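Ticket: Contestant voting page shows wrong totals after midnight
Site: Miss Tamar Valley public vote
Product: Vullero Polls, hosted plan
Opened: 15th September
Status: Resolved, monitoring until the final
Priority: High

Reported problem

The public vote for the People's Choice place went live at noon. By the evening the totals on the contestant pages looked right. After midnight the leaderboard on the front page and the totals on the contestant pages stopped agreeing. One contestant was shown with 77 votes on her own page and 500 on the leaderboard. Supporters noticed before we did and began posting screenshots on the pageant's social pages.

The rules allow one free vote per person per day. Paid votes are sold in bundles through the Ortner checkout and are added to the same total. The winner of the vote goes straight into the semi-final at the crowning in October, so the figures have to be right and have to be seen to be right.

What we checked first

Cleared the page cache from the Vullero dashboard. No change.

Opened the site in a private window on a laptop and on a phone. Same wrong figures on both.

Turned off the countdown clock and the sponsor banner (Nisolo) in case one of their scripts was getting in the way. No change. Both switched back on.

Exported the raw vote list and added up the rows for the contestant above. The export gave 500. So the leaderboard was correct and her own page was behind.

Compared the other contestants in the same way. Every contestant with a paid bundle was too low on her own page. Those with free votes only were the same in both places.

Reply from Vullero support

Support asked for the export, the time zone setting and the name of the template used for the contestant pages. They pointed out that the site was set to UK time but the poll itself was still on UTC, left over from last year's copy. The daily reset was therefore running an hour late. They did not think this explained the missing bundles but asked us to correct it anyway.

We changed the poll to UK time and waited for the next reset. Free votes now reset at midnight as the rules say. Paid bundles were still missing from the contestant pages.

Second round

We bought a small test bundle of 5 votes for a dummy contestant hidden from the public list. The leaderboard went up by 5 straight away. The dummy's own page did not move. After the midnight reset it was still at zero.

Next we looked at the template. The contestant pages use two counters, one for free votes and one for paid. On the first evening the paid counter had been visible and was being added in. It was dropped when the biography layout was changed late that night to make room for the evening gown photo. The page was then showing free votes only and calling them the total.

Fix

Restored the paid counter to the contestant template and set the total to read from the same source as the leaderboard. Republished all contestant pages. Checked each one against a fresh export and all of them matched. The dummy contestant and her test votes were deleted.

No votes were lost at any point. The error was in what the page displayed.

Notice sent to contestants and posted on the voting page

"Some vote totals on individual profile pages were shown too low overnight. All votes, free and paid, were recorded and are included in the leaderboard. The profile pages have now been corrected."

Follow-up from the pageant office

Two supporters asked for refunds on bundles they thought had not been counted. Both were sent the matching lines from the export - their votes were there - and both were content to leave things as they were.

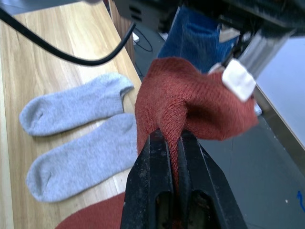 Do the contestants need to send their supporters a new voting link?

The old links still work. Each one points to the contestant's profile page, and that address did not change when the pages were republished.

Left to do

Lock the contestant template until voting closes, so layout changes go through the office first.

Add a line to the setup notes about checking the poll time zone when last year's poll is copied.

Run an export each morning and compare it with the profile pages. Ticket stays on watch until the crowning, then close.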